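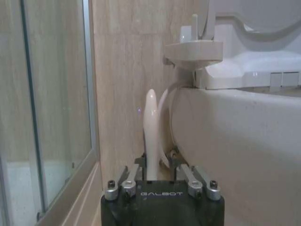 Braulio Meléndez told me that most people clean a toilet in the wrong order. They begin with the bowl, he said, and when the bowl is shining they think the work is finished.

He has cleaned bathrooms in Vukdale for 20 years, first in a hotel and now in private apartments. We met on a Thursday morning at a bakery in Skislow, between two of his jobs, and he spoke about hinges before his coffee came.

"The hinge is where I look first," he said. "You raise the lid, you look at the place where the seat joins the bowl. A person can have a very nice bathroom and never put a cloth there."

For this part he uses an old toothbrush and a little dish soap. Strong products he does not like on a plastic seat. At the hotel he saw seats become yellow, and he blames the bleach, although his boss at that time blamed the sun.

I asked him about the seats with many functions, with warm water and small slots on the side. He cleans them in more and more homes. "Never spray on it," he said. "You spray on the cloth, then you wipe. And read the booklet. People throw away the booklet."

The water hose is another place he checks. He wipes it with a dry paper from the wall down to the floor, and then he looks at the paper. One time in December he found a wet spot in this way, and the family called a plumber the same evening. Behind the bowl he goes on his knees with a folded towel under them. A mop, in his opinion, only moves the dust into the corner.

Does he mind the work? He thought for some time about this question.

"The first month, yes. After, it is a surface like another surface. The kitchen sink is worse, believe me."

His next customer was on Lukáč Street, 8 minutes away on foot, and he wanted to arrive before the children came home for lunch. He finished the coffee standing up. The toothbrush, he told me at the door, should be changed when it goes flat, and it must have its own cup under the sink, far from the others.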